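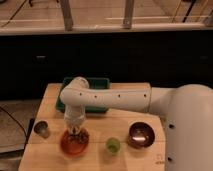
Granus Clear Wood Oil review

2023-11-05

I have used Granus Clear on three pieces since spring: a desk, a bench and a set of shelves. All of them are pale wood, and I wanted them to stay that way. Most oils I tried before turned everything the color of weak tea.

A can costs $38 and was enough for two coats on the desk, with a little left over. The McAlister oil is cheaper but it yellows, and I had to sand it off one shelf.

Putting it on

Stir the can well. The oil goes on thin with a lint-free rag, sits for ten minutes and gets wiped off. If you leave it longer it goes tacky and you will be rubbing for a while. I sanded to 220 first. The label says to wait a day between coats, but in my garage in October it needed closer to two.

The smell is mild. It was gone from the desk by the end of the week.

How it wears

Coffee wipes up if you get to it the same morning. Left overnight, it leaves a ring. Pencil and light scuffs come out with a damp cloth - ink does not. On pale wood every old stain still shows through the oil, so deal with those before you start. 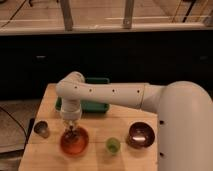 What I don't like

The lid. It is a press-on metal lid and it bends the first time you open it, so the oil left in the can skins over. I moved mine to a glass jar. The instructions are also printed in very small type on the back.

Would I buy it again

Yes, for desks and shelves. For a kitchen table I would use a harder finish.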